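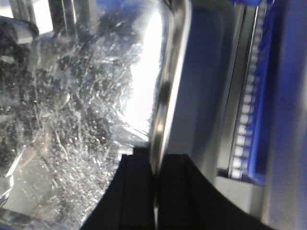
Flodlow's handling cell at Grevevstead has one arm, one two-finger gripper and a job that takes one line to write down: take an open container by the rim, lift it, put it on the other side of the bench. Most of the setup effort has gone into the first two words of that. The metal containers are the older stock, scratched in every direction on the inside, with a thick rolled rim, and the black fingers go one on each side of that rim from below. A strip of overexposed white next to the rim is normal with this metal under the cell lights. It is also the main reason the cell was re-taught in July, and the re-teach was the part I had come to see.

I was there for one morning. Igor Sokol looks after the cell mechanically and Cosmin Cârstea does the programs and the camera settings. The notes below follow the order in which they took me through it, with some of my own remarks. Anyone at Mahama who only wants the maintenance intervals can go to the list near the end.

## Approach and grip

The arm comes in slowly over the last part of the path. Cârstea teaches three points per container type: a wait point clear of all rims, a pre-grip point with the fingers open and in line with the wall, and the grip point. Only the last is allowed to be corrected by the vision result, and only in the two horizontal directions. Height is fixed per type and is never corrected.

I asked why height was left out. On shiny stock the camera gives a poor height estimate and a good lateral one. A few millimeters of error sideways puts a fingertip on top of the rim, where the force limit stops the arm. The same error in height goes unnoticed until the lift, when the container tips in the grip. They had tried both and preferred the fault that stops the machine.

The fingers are a Horkico part, plain black, flat-topped, no pads. Sokol keeps two spare pairs in a drawer under the controller, each bagged with its screws and a paper slip giving the open and closed width measured at fitting. Maximum opening with this pair is 34 mm. The software limit is set just below that so the jaw never runs against its own stop.

Grip force is set per container type. The metal rim gets the higher value. The plastic rims get a lower one and a slower close, after an early trial in which full force left marks on the corner of a tray.

## Lighting and exposure

Two settings are stored, one for metal and one for plastic. Switching between them used to be manual, by a selector on the panel, and the wrong one was in use often enough that Cârstea moved it into the program. The container type is now chosen once at the start of a batch and carries the exposure, the grip force and the three taught points with it.

The metal setting is deliberately dark. Reflections on scratched steel move as the wrist moves, and the edge finder used to lock onto the border of a reflection about as happily as onto the rim. What they do now is ignore everything inside a mask drawn over the container wall, and search only a narrow band where the rim is expected. A true rim gives a continuous highlight along its length. A reflection from the wall breaks up where it crosses the scratches. The acceptance test is a minimum unbroken length, entered per type.

The plastic setting has the opposite difficulty. There is enough light, but the wall is transparent and whatever stands behind it comes through as additional edges. 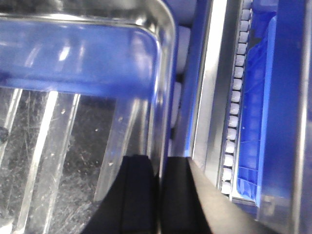

For the clear containers the search band is therefore placed on the upper side of the rim only, and the corner is used as a second reference. The corner radius is the same on all of the clear stock, so a fit that returns a different radius is thrown out. If two attempts in a row are thrown out, the arm goes back to the wait point and the cell calls for an operator. Cârstea does not allow a third attempt. In his experience the third try was always the one that succeeded with a wrong answer.

Dust matters more on plastic than I expected. Specks on the floor of a clear container do no harm on their own, but a cluster close to the wall can be joined up by the edge finder into a short line. The clear containers are wiped before a batch. The metal ones are not.

## Fixturing

The bench is crowded on purpose. Containers stand close to the blue bins and to the rail with the small white rollers, and the clearances were chosen so that a person can reach in from the front without moving anything. The cost is paid on the gripper side, where the wider part of the body behind the fingers has to pass its neighbors at an angle. Sokol had marked the tight spots in the layout drawing, and the program holds the wrist rotation constant from the pre-grip point onward. A wrist turn in that zone is blocked in software.

The rollers need nothing except to be kept clear. Sokol runs a gloved thumb down the row at the start of the shift and changes any that drag. I saw him do it and none needed changing.

## The fault I happened to see

At 10:40 the cell stopped with a grip width alarm. The measured width at close was larger than the tolerance for the selected type. Procedure is as follows, and it was followed without the sheet:

1. Leave the jaw closed and photograph the panel reading.
2. Support the container by hand, then open in jog mode at the lowest speed.
3. Back the arm out to the pre-grip point along the taught line.
4. Close on the gauge block and read the width.
5. If the gauge reads correctly, inspect the rim. If it does not, inspect the fingers.

The gauge block read high, so the fault was on the finger side. The left finger had shifted slightly on its mount; one of its two screws turned by hand. Sokol took both out, cleaned the seat, refitted with new thread locker and a torque driver, and repeated the gauge check. Cârstea then ran the touch-off routine against the fixed pin and accepted the new offset. The stop lasted 30 minutes, a good share of which was spent waiting on the thread locker. The log showed 229 grips on that pair since fitting, which is early for a screw to work loose. Sokol's view is that the previous application had been put on over old residue. He has added cleaning the threads to the fitting slip.

## Intervals as posted on the cell

- Each shift: wipe the camera window, check the rollers, close on the gauge block and write down the reading.
- Each batch change: select the type on the panel, confirm the exposure preview by eye, wipe clear containers.
- Weekly: check finger screws with the torque driver, inspect the cable at the wrist bend with the arm in the stretched position.
- Every 200 operating hours: remove the fingers, clean the seats, check the tips for rounding against the profile card, touch off again.
- After any collision stop: full touch-off, regardless of what the gauge says.

The wrist cable deserves its line. It was rerouted this year with more slack at the last clamp, after the old routing pulled tight whenever the arm reached the far row. The clamp has a paint mark across it and the cable jacket, and a broken mark means the cable has crept.

## Points for our own cell

Our masks at Mahama are drawn by hand for each position, and we have no minimum unbroken length test at all. I would copy that first. It is a parameter change plus an afternoon of checking on our most worn metal stock.

Tying exposure and force to the container type is more work for us. Our panel has no batch selection, so it would have to come from the scanner, and I don't know yet whether the message leaves room for another field.

The gauge block can be made in our own shop. Sokol has sent the drawing, with the tolerance on the short side only. Cârstea is sending the touch-off routine separately once he has taken the site-specific addresses out of it.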